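Grímur Þorgeirsson
Dec 14, 2019

1/ Maintenance notes on the two-arm bench cell, for the people who asked how we keep it running. No software in this one. Fingers, cables, intervals.

2/ Both arms work over the same stone-patterned top. Views from the wrist:

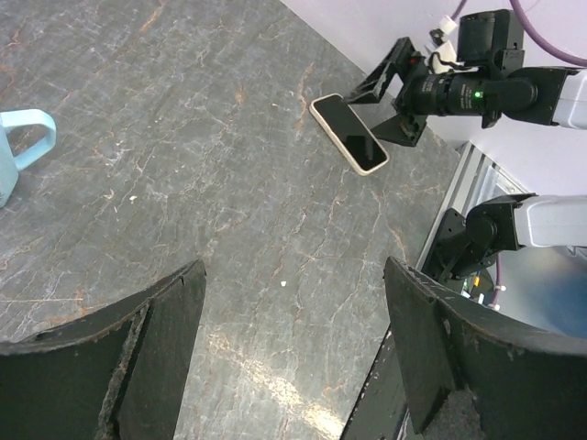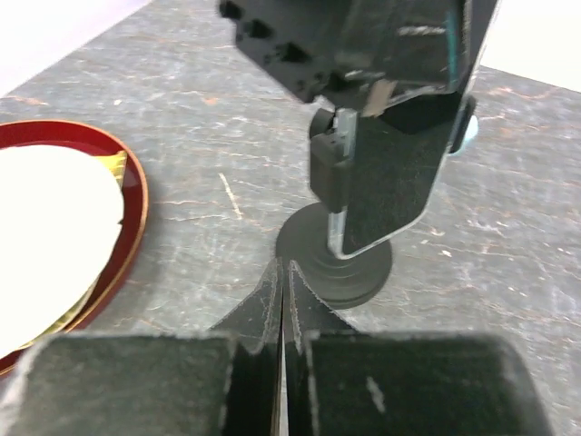

3/ Finger padding is the part that costs us the most time. It is a consumable and should be booked as one. We log grip cycles per pad and inspect every 2,000. Look at the inner edges first: both views show grey fibres coming away along them, and in the one with the phone the left finger has torn at the seam as well. Fraying alone I leave until the next inspection. A torn seam means new padding on both fingers, never one.

4/ Worst pad so far was pulled at 3,425 cycles. Should have come off sooner. The shell underneath had picked up a ridge, and the new pad would not sit flat until Vilho Nurmi had dressed it with fine paper.

5/ Re-padding procedure. Arm parked, power off, supply isolated. Peel from the tip down. Clean off the old adhesive with isopropyl and a plastic scraper. A steel one marks the shell. Leave the new pad clamped overnight.

6/ After that, re-zero the gripper opening. New padding is thicker than old padding, so the closed position moves. If you skip this the grip force reads high and you will spend a morning blaming the controller. I have.

7/ Cables. The purple one is visible behind the second gripper in the phone view, arcing over towards the arm. Leave that slack in. We once tied it back to look tidy and it went intermittent at full wrist rotation. Check the connector by hand with the power off. If it moves, reseat it.

8/ Camera bracket screws get a paint mark across head and bracket. A broken line means it has turned. Retighten, repaint, redo the hand-eye calibration. We use 34 poses. Fewer is quicker, but the error grows towards the corners of the bench.

9/ Frame bolts: twice a year, next due in March. Santeri Ikonen has the torque sheet.

10/ Cormac Sheehan asked which pad material we buy. Sheet stock from Plutitz, self-adhesive, cut with a knife and a card template. The Conix sheet lasted longer but slipped on anything glossy.

11/ Still open: whether to glue an edge strip over the seam. Trial set goes on the left arm next.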